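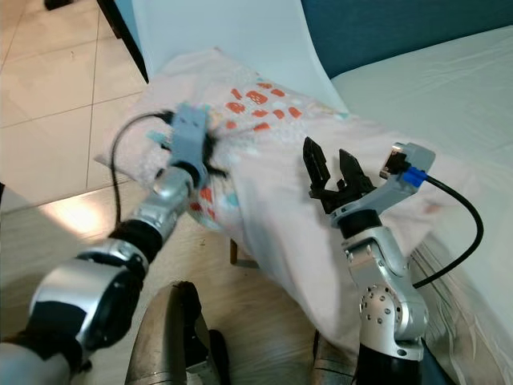

4.2 Soft goods

Bedding was the part of the study we most looked forward to, and it did not disappoint. A pillow has no fixed shape, so the planner can't rely on a stored model the way it does for cups and boxes. Figure 4 shows the two-armed setup with a patterned pillow resting on a chair next to the bed. The left gripper is pressed into the fabric while the right one is held open above it.

Over 900 of the 2273 trials in the Bradano set involve cloth of some kind, and the Drastcombe controller handled far more of them than we had dared hope! Picking up a pillow is now close to routine. Getting it into its case is still out of reach, and the 2 failure types we saw most, slipping and double grasps, are taken up in the next section.

Figure 4. Pillow handling with two arms.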